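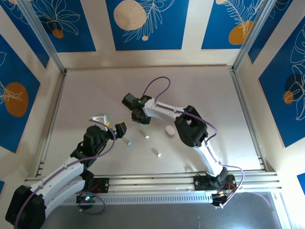
我对花纹的偏心，是从装修吵架吵出来的。前年我和先生搬进Ambridge那边的一套老公寓，他想全屋刷白，我想至少有一面墙带点图案，两个人为了这面墙吵了整整一个冬天，吵到后来连晚饭吃什么都能绕回到墙上去。他的理由很现代：干净、显大、以后好转手。我的理由就没那么体面了，我就是喜欢看花的东西，眼睛有地方可以去。你给我一圈蓝色、米白加橙色，叶子和圆圈挤在一起的板子，三面一围，中间哪怕只是一张浅灰色的台面，我也觉得那地方有人气，愿意多待一会儿。换成三面白板，同样的台面，我大概看两眼就走了。先生说我这是小孩子口味，我说小孩子口味怎么啦，小孩子又没有房贷，他们喜欢什么是真喜欢。

所以今天想认真地替花纹说几句话，顺便骂一骂白墙（轻轻地骂，因为我家最后有三个房间还是白的）。

先说我小时候。外婆家的床单是大牡丹，窗帘是竹叶，暖水瓶上印着一对鸟，桌上铺一块塑料布，塑料布上是葡萄，葡萄旁边还有一种我到现在都叫不出名字的橙色果子。这些东西放在一起，按今天任何一本家居杂志的标准都是灾难。可是我闭上眼睛还能把那块塑料布画出来，连哪一串葡萄被烟头烫了个洞都记得。后来爸妈搬了新房，墙是白的，柜子是白的，地砖是米色的，我在那里住的时间比在外婆家长得多，你现在让我回忆那个客厅，我只能想起沙发的位置，还有电视开着的声音。

我知道有人会说，那是因为童年有滤镜。有一点吧。但我觉得花纹本身也出了力，它给记忆留了把手。发烧躺在床上的时候，小孩是会盯着墙纸看的，看着看着一片叶子变成一张脸，另一片变成一条鱼，那个下午就有了内容。白墙你盯它一下午，它还是白墙。

我有个朋友叫Siham Benkirane，在卡萨布兰卡长大，现在跟我住同一条街。她家里瓷砖、坐垫、托盘、茶杯，没有一样是素的，而且彼此之间完全不打算配合。第一次去她家我有点晕，第二次去我就开始羡慕了。我问她怎么敢这么配，她反问我，什么叫配？她妈妈买坐垫的时候只想坐垫，买托盘的时候只想托盘，从来没有人站在客厅中间想过“整体效果”这四个字。我回家以后把这话想了好几天。我们这代人买一个垃圾桶都要先想它和地板搭不搭，累不累啊！

带我入门的人是她介绍的，卖布的Abdelilah Cherkaoui，店名叫Tazi，在菜市场后面那条窄街上，门口堆着布卷，进门得侧着身子。他店里最便宜的一种印花棉布，200块可以买下够做一整面窗帘的量，这个价钱在商场里连窗帘杆都买不到像样的。我第一次去，拿着手机里存的一堆北欧风图片，问他有没有“低调一点的花纹”。老先生很有耐心地给我翻了半天，翻出来的全是米色底子上面浮着一点更浅的米色，要侧着光才看得出来。他问我是不是要这种。我说对对对。他说，那你买米色的就好了嘛，为什么要付花纹的钱？

我当时脸有点热，因为他说得太对了。现在市面上有一大批所谓的“图案”，都是给不敢要图案的人准备的。暗纹、隐纹、同色提花、雾感印花，名字越来越好听，图案越来越看不见。商家很聪明，他们知道大家心里还是馋的，又怕亲戚朋友来了说一句“有点花”，于是就把花纹调淡，淡到你可以告诉自己家里有花纹，同时别人进门看不出来。我觉得这种东西最没意思，要么素到底，要么就花给大家看。

说到亲戚朋友，我觉得白墙流行有一大半是怕人说出来的。素色很少招人评论，你家墙是白的，没有客人会站在门口说“哎呀你怎么选了白的”。可你要是贴了一面绿底大鸟的墙纸，从你婆婆到修空调的师傅，人人都有意见要发表。我家那面墙贴好以后，楼下的邻居Brahim Alaoui上来借梯子，在墙前面站了好一会儿，最后说了一句：“你们这个，是打算一直这样的吗？”我到现在想起来都想笑。可是你看，他后来每次上来都会先看一眼那面墙，有一回还指给我看，说两片叶子中间有个形状像茶壶。他在我家白的那几个房间里，可从来没有发现过什么茶壶。

还有一个常听到的理由，是“耐看”。大家说素的耐看，花的看几天就腻。我对这个说法意见很大。耐看的意思，应该是经得起看，看得多了还能看出东西来。素墙让人不腻，很多时候是因为压根没在看它，就像你不会对自来水管子腻一样。我那面墙贴了一年多，上个月我才发现有一只鸟的眼睛印得比别的鸟大一圈，印歪了，特别精神，像刚喝了咖啡。我把先生叫过来看，他嘴上说无聊，后来自己又去找别的印歪的鸟去了。

当然，腻也是会腻的，我承认。我有过一条橙色波点的裙子，穿了一个夏天以后看见圆点就心烦。可是腻了就换嘛！以前的人换窗帘、换桌布、换被面，过年换一次，办喜事换一次，花纹本来就是流动的东西，没有人指望一块桌布陪自己三十年。现在把什么都往“永恒”“经典”上靠，买个沙发垫都像在立遗嘱，那当然只敢买灰的了。 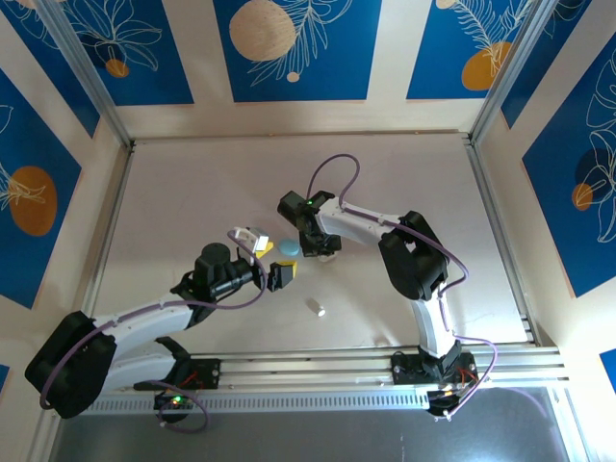 而且灰的也会过时，这一点卖灰的人是不会提醒你的。我们装修那年最流行的是一种偏暖的灰，叫什么燕麦、什么砂岩，隔了一年风向变了，大家开始嫌它脏，要带一点绿的灰。我一个同事在Erthorpe买了新楼盘的房子，精装交付，全屋就是那种暖灰，她入住没多久就开始发愁要不要重刷。重刷成什么呢？她说想刷成更“高级”的白。我听完差点把咖啡喷出来。既然怎么选都会过时，那为什么不选一个你自己真心喜欢过的？至少过时之前你是高兴的。

白色也有很贵的白。有一家做涂料的叫Cultier，色卡厚得像电话簿，光白色就占了前面一大沓，我先生当年看中的那一款编号是2142，编号后面还跟着一个诗意的名字，我就不写出来给他们打广告了。我们在店里把2142和旁边那张对着窗户比，对着灯比，出门到马路上对着天比，三个成年人（还有一位店员，很年轻，一直憋着笑）都分不出来。一小罐样品要300块。300块啊，在Tazi能买多少布！我当场就说，如果你能闭着眼睛转一圈再把2142指出来，我就让你把全屋都刷白。他没指出来，那面墙就是这么赢来的。

不过我也不想把话说满，替白墙辩护的人里面，有几个我是服气的。

一个是Fadwa Kamel，她做翻译，在家工作，书房四面白，桌上除了电脑和一杯水什么都没有。她说她脑子里已经够吵了，两种语言从早打到晚，墙要是再开口说话，她就得搬出去。这个我完全能理解。她也不觉得自己那样更高级，她卧室里铺着一张红得吓人的毯子，上面全是菱形和小羊，下了班就往上面一躺。我觉得她这样分法特别好，哪里需要安静哪里就素，别的地方爱怎样怎样。

另一个是Bautista Saavedra，画画的，他的工作室也是白的，理由很简单，墙上要挂他自己的画，不想让墙纸跟画打架。这也没话说。我只是顺嘴问了他一句，那你家客厅为什么也是白的？他想了想，说房东不让动。你看，多少人的“审美选择”就是这么来的！我以前租房也一样，合同上写着墙面不得改动，住了几年，住着住着就以为自己喜欢白墙了。

租房这件事我想多说两句，因为每次我夸花纹，总有人留言说“等我买了房再说”。不用等的。墙不能动，布可以动。我租房的最后一年，用图钉和一根伸缩杆，在床头那面墙前面挂了一整幅印花布，退房的时候卷起来带走，墙上一点痕迹都没有，那块布现在铺在我家餐桌上。柜子里面也可以贴纸，抽屉底也可以，我有个抽屉打开是满满一底的柠檬，每天早上拿袜子的时候看一眼，心情会好那么一点点，别笑。纸箱、收纳盒、工作台旁边挡灰的板子，这些没有人要求好看的地方，我觉得反而最适合用花的，因为没有人会在那儿跟你谈风格。

花纹怎么配，我不敢教人，我自己也是乱来的。只有一条经验可以拿出来说，是Abdelilah老先生教的：图案要选大小差得远的。大叶子配小碎花没事，大叶子配大花就容易打起来。颜色上有一个重复的就够了，比方说两块布里都有同一种蓝，隔着整个房间它们也会互相打招呼。我拿这个办法试过好几次，家里现在五种花纹同时在场，先生已经不抗议了，他只是在有客人来之前会小声提醒一句：“你要有心理准备。”

还有人从省钱的角度说白墙好，说补起来方便，拿一桶涂料滚一滚就好了。我家有个五岁的小孩，我可以负责任地讲，白墙在小孩面前一点也不方便。手印、蜡笔、酱油、不明液体，每一样都清清楚楚地摆在那儿，像在开展览。那面花墙上呢，我知道低的地方肯定也有手印，可是我要蹲下来找，找半天还会找错，把一片叶子的阴影当成脏东西擦了好几下。论省心，花的赢得很彻底。

我先生看到这里（是的，他会看我写的东西，然后挑错别字）一定会说，你怎么不提好转手的事。好，我提。中介确实跟我们讲过，带花墙纸的房子买家会皱眉头。可是我们又不卖！我认识太多人，把自己的家装给一个将来可能出现的买家看，选他可能喜欢的地板，选他可能不讨厌的墙，自己在里面像个看房的，一住十几年。那位买家是谁？长什么样？他喜不喜欢吃辣？统统不知道，可是客厅的颜色是他定的。真到了要卖的那天，撕掉一面墙纸也就一个周末的事，我已经跟先生说好了，我来撕，他负责买披萨。

我也想过，为什么一说到花纹，大家会自动想到“土”。我猜跟长辈有关。我们小时候屋里全是花的，长大了离开家，头一件事就是要跟那个屋子划清界限，素色正好拿来当界线用。我大学宿舍的床单就是纯灰的，买的时候特别有长大成人的感觉，妈妈寄来一床粉底月季的被套，我塞在箱子最下面，一次都没拿出来过。去年整理东西翻到它，打开来，棉布厚厚的，月季印得一点不含糊，花瓣边上还描了一圈细细的深红。我拿去洗了，晾在阳台上，隔壁阳台的人问我在哪儿买的。我说是我妈买的，买了快二十年了，她问还能不能买到，我说我也想知道。

那床被套现在给小孩用。他给每一朵月季都起了名字，睡前要按顺序跟它们说晚安，漏掉一朵就得从头来。昨天晚上折腾到很晚，先生在门口探头进来，说当初要是买素的，这会儿早睡着了。小孩听见了，问他什么是素的。先生指了指天花板。小孩看了一会儿，说那上面能不能也画一点。

我还没答应，不过布样我已经去要了。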